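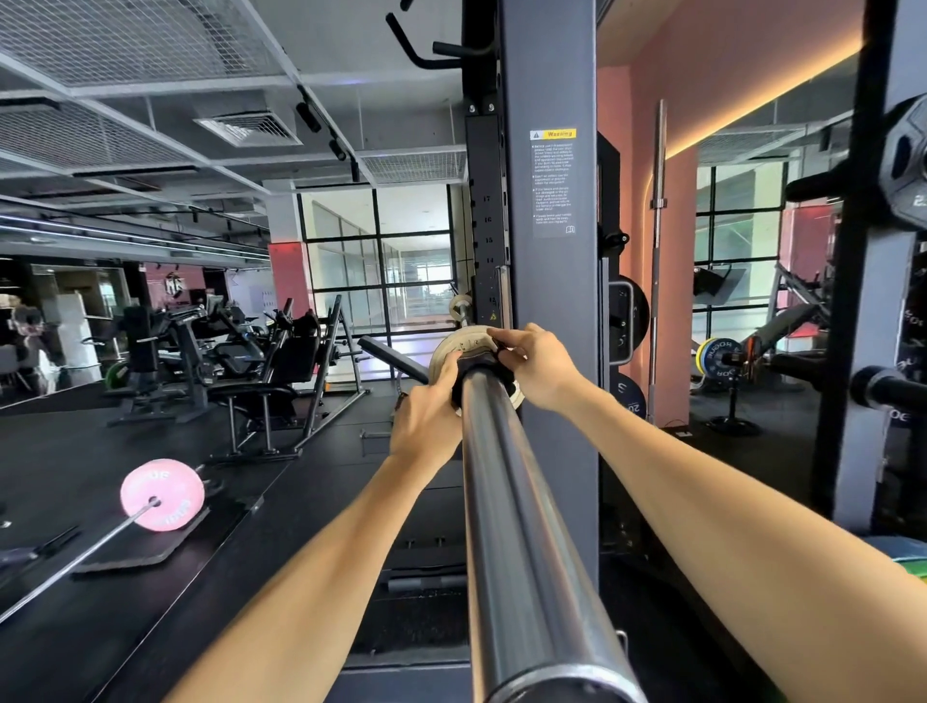
Gyms could hand some of their tidying to machines, but the fiddly part of the work is still beyond them, according to a report from Vornness, which looks at automation in leisure centres and shops. The firm spent the spring listing the jobs that staff do on the floor between classes, and sorting them by how well a machine copes with each. Mopping and vacuuming came out well. Stripping a bar did not. A collar clamp pushed up against a weight plate takes two hands, one under the clamp and the other pressing on top, and the report says that kind of grip is where most of the systems on sale give up.

Golnar Esfahani, who wrote the report, said the trouble was the order in which things have to be done as much as the lifting. The clamp comes off first, then the plates, and the weight on each side has to be kept fairly even or the bar tips. A member of staff does this without thinking. A machine has to be told, or has to have seen it done a great many times.

Her team drew up a list of 80 chores, taken from gyms, a laundry, two small supermarkets and a number of private homes. Only seven were rated as ready to be handed over with no one standing by. Most of those were floor cleaning of one sort or another, along with moving stock in a straight line from a back room to a shop aisle. Folding towels was marked as possible but slow. Making a bed, wiping down a padded bench and putting weights back on a rack were all marked as not ready.

Plates cause more bother than their shape would suggest. They come in different sizes, some have cut-outs for the hand and some don't, and members put them back in whichever place is nearest. On one post there might be a 2.5 kg plate hung with its lettering upside down and a green 10 kg one further down. A person reads the number whichever way up it is and gets on with it.
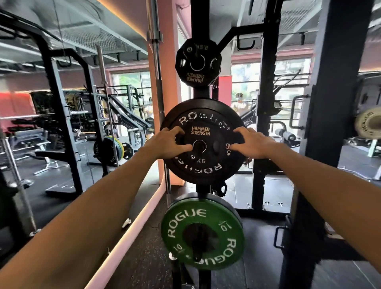

Khalil Khasawneh said he would gladly pay for a machine that put the floor back in order after the evening rush, but had yet to be offered one he would leave running with members in the building. He had been quoted for a cleaning unit from Tundden and would probably take it. The racks, he said, would stay with the staff for now, and he did not expect to cut anyone's hours.

The report is more hopeful about shops. Ernance, which supplies shelving to convenience stores, is trying a unit that fills drinks shelves overnight. It works from 10pm until the morning delivery and handled 971 cases in its first month, with a member of staff called over when a case was torn or a bottle had fallen. The same unit was tried on crisps and soft bread and was taken off both.

Homes came last. Esfahani said a kitchen changes from one hour to the next, and that people are less forgiving of a broken mug than a shop is of a dented tin.

Vornness plans to go through the list again in December, with laundry work added in more detail.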